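Spend the Money on the Table

Most write-ups of home-built arms give the gripper ten paragraphs and the work surface one line. I think the ratio is wrong. Declan Conneely and I built the Zarko arm in a shared workshop over 2 winters, and most of our failed picks traced back to light and surface finish.

Our first top was varnished. The wrist camera found glare and reported it as parts. We changed to a matte, pale top and went from 85 clean picks in a run of 155 to a figure I no longer bother to log. The fingers were the same black parallel pair throughout.
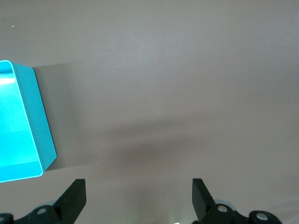

Shadows are the remaining problem

A pale surface shows every shadow. The bin throws one with a soft, fading edge, darkest against its wall, and a broader, softer one lies across the middle of the table. A threshold set on brightness alone will trip on either. Ours works on color, and a cyan bin on gray-beige is an easy case - deliberately so.

Declan would add a ring light. I would not. It puts weight at the wrist, where the Zarko has little to spare, and the plastic already reflects a bright streak. A diffuse lamp 30 inches above the table costs less and stays off the arm.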